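Category: Work & Automation > List archive
Posted in March by Glenys Clegg
Subject: Re: what the gripper shifts are for

Replying to the whole list, because I've had the same conversation separately in the kitchen all week and would like to have it once.

For those at the Kostdale building who haven't come through the downstairs room yet, the job is a square table, a teal box and a gripper for each hand. There is also a screwdriver with an orange handle.
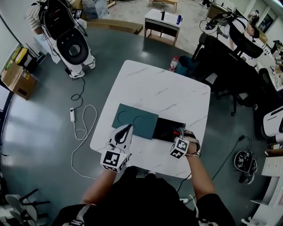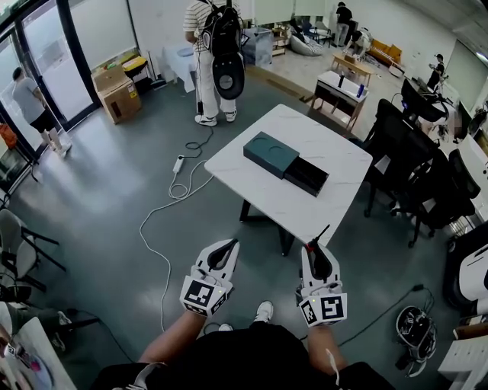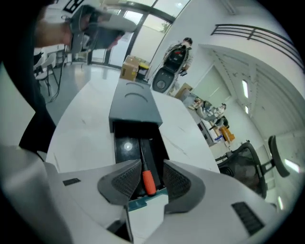

Haiyan Fan wrote:

> I think people are getting worked up too early. Nollix told us the
> recordings are for putting small tools away and fetching them, and
> that's a part of the day most of us would happily hand over. I did
> four shifts last month. It's boring but it isn't hard, and I was
> paid my normal bench rate for it. If a machine ends up tidying the
> drawers, I get more time on repairs, which is what I was hired for.
> Can we at least wait and see before we decide it's a threat?

Haiyan, I don't think you're being naive and I'm sorry if it came across that way at the meeting. But I can't get from your first sentence to your last one.

Start with "more time on repairs." Who said so? I went back through everything we were sent and the closest thing I can find is "staff will be freed up for higher-value activity." I've worked in three places that freed me up for higher-value activity. In one of them it meant I covered the front desk as well. I would like somebody to write down which repairs, and whether there are enough of them coming in to fill the hours. Last I looked the queue on the Flurell units was getting shorter.

Then the tidying. Putting tools back is dull, I agree. It's also when I notice that a driver tip is chewed up, or that the kit has gone out with a piece missing. If I stop handling the tools between jobs, I stop noticing. Maybe a robot will notice for me. I asked the Nollix people that and got a very friendly answer about a later phase.

My bigger complaint is about the shifts themselves. What gets recorded is how we do the work with a gripper in each hand and things strapped on, and I don't work like that. Neither do you. I turn a screwdriver over in my fingers without thinking, and with two stiff pads I can't, so I find some clumsy way of getting it into the box and that becomes the lesson. By my tenth go I was doing it to please the equipment. I'm not convinced we're teaching it our job at all. We may be teaching it a simpler one, and my worry is that the bench then gets rearranged until the simpler job is the only one left.

I could be wrong about that. I don't know how these systems learn and I'd welcome a correction from anyone who does.

What I'd like before another round of sign-ups:

- a plain statement of who keeps the recordings and whether they can be sold on or used at another site
- whether gripper hours count toward grade (Gaétan was told yes and I was told no)
- longer breaks. My forearms were sore for two days and I lift boxes for a living
- the name of one person at Kostdale who can answer questions, so we aren't all asking the Nollix trainers, who are nice kids and don't decide anything

There are 29 of us on this list and I've heard from a handful. If you're happy with how it's going, say so here. I'd rather argue with you than guess.

I'll keep doing the shifts I've already put my name to. After that I'm holding off until the recordings question is answered on paper.

Glenys

3 comments

Lihua Jin
The sore arms are real, please report them properly and don't just mention it on here. I swapped hands halfway through and it didn't help. On the rest I'm closer to Haiyan. I hate putting the kits back.

Gaétan Kennedy
I was told yes on the grade hours but only out loud. I've now asked for it in an email. No reply yet.

Sihan Jiang
Does anyone know if the night bench was offered shifts? We keep reading about this and none of us have been asked.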